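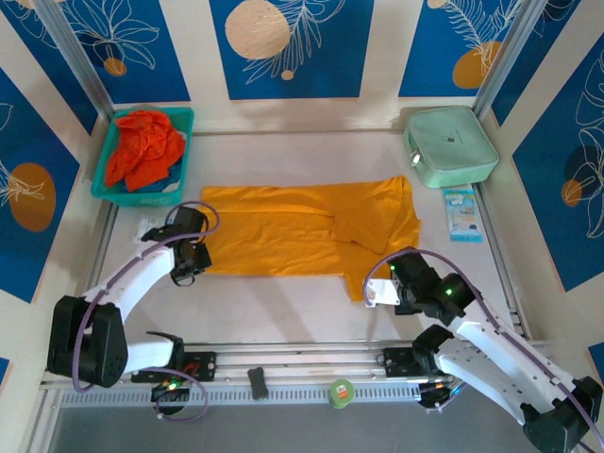 Lappalainen Bentonite Granules, 28 lb bag

Reviewed September 1, 2022

We went through 14 bags of the Lappalainen granules over the summer, mostly on the shop floor under the two hydraulic presses and at the loading dock. Before that we used the Pludero clay, so most of what follows is a comparison with that.

Absorption is good. On hydraulic oil the granules take up a fresh spill in a few minutes if you spread them thin and work them in with a stiff broom. Thick gear oil is slower and usually needs a second pass. On water they swell and turn sticky, as any bentonite will, so keep them off wet concrete unless you want to scrape. For coolant we went back to the Pludero, which stays loose when it is soaked.

Grain size is fairly even through the bag. The bottom few inches have more fines than the top, and that is where the dust comes from. It is less dusty than the Pludero when poured from waist height, but I would still wear a mask if you are emptying several bags into a bin. The color is a pale gray that darkens as it fills with oil, so you can tell when to sweep it up.

Packaging is the weak spot. The bags are paper with a thin liner, and two of ours arrived split along the bottom seam. The supplier, Fonbridge, credited both without an argument. They ship by the pallet from their Viltstead warehouse — 60 bags to a pallet — and will sell smaller lots if you call, though the price per bag goes up. Our order took 7 working days. The website said five.

Storage needs some care. A bag left open near the dock door had set into lumps by the end of the month. We now tip each one into a lidded drum as soon as it is opened and have had no more trouble.

The data sheet is short but covers moisture content and bulk density. It does not say anything about disposal, so ask your waste hauler, as used granules have to be handled according to whatever they picked up.

I would buy it again for oil. We have another pallet on order for November, and I asked for it to be double wrapped.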